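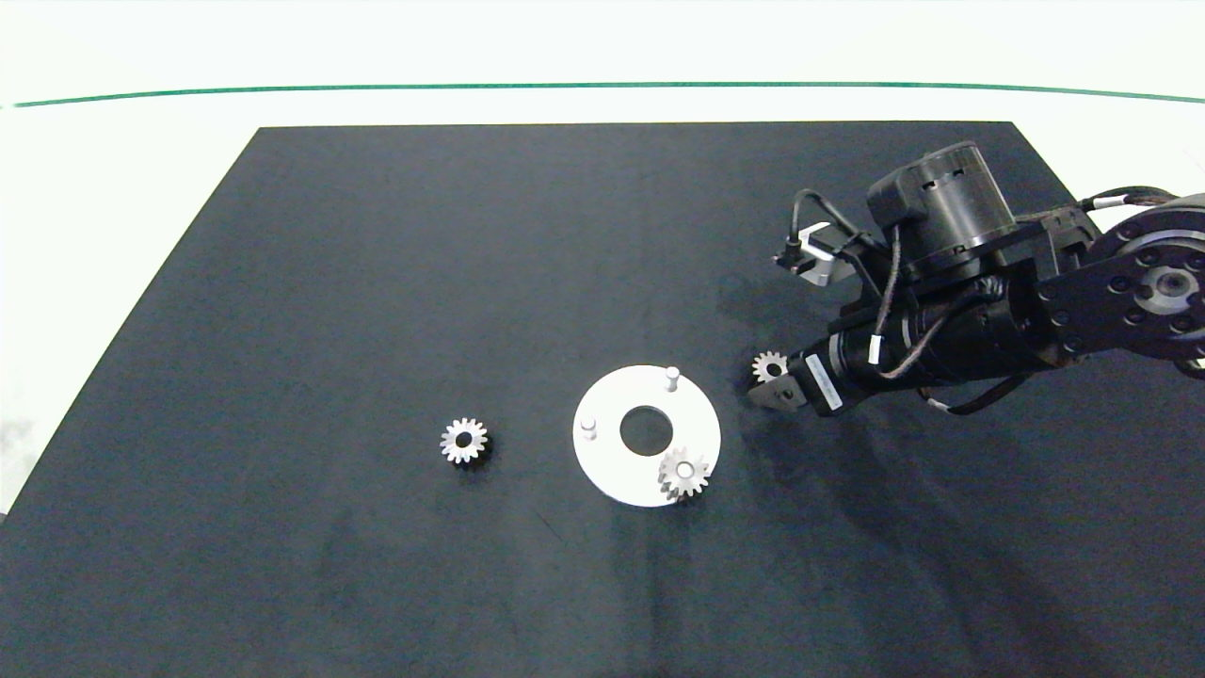 Gear Plate Kit: Frequently Asked Questions

What comes in the kit?
A round plate with three upright pegs, three small spur gears and a storage pouch. The work mat is sold separately.

Which gear goes on which peg?
Any of them. The three gears are the same size and the pegs are the same diameter.

Does it matter which side faces up?
No. Both faces are flat. Lower the gear straight down and it will drop over the peg under its own weight.

My gear stops halfway down. What is wrong?
It is probably tilted. Lift it off, level it and try again. Do not tap it down with a tool.

A gear hangs over the edge of the plate. Is that normal?
Yes. The teeth extend past the rim when the gear is seated.

Do the gears need oil?
No. Wipe them with a dry cloth and store them in the pouch.

Why use a mat?
Gears slide on a bare tabletop and the teeth can scratch it. Any dark, flat mat will do.

Can I buy a single gear?
Yes. Replacements ship from our Mirnen store within five working days. Write to Maureen Wragg at the Foulkes parts desk and include your order number.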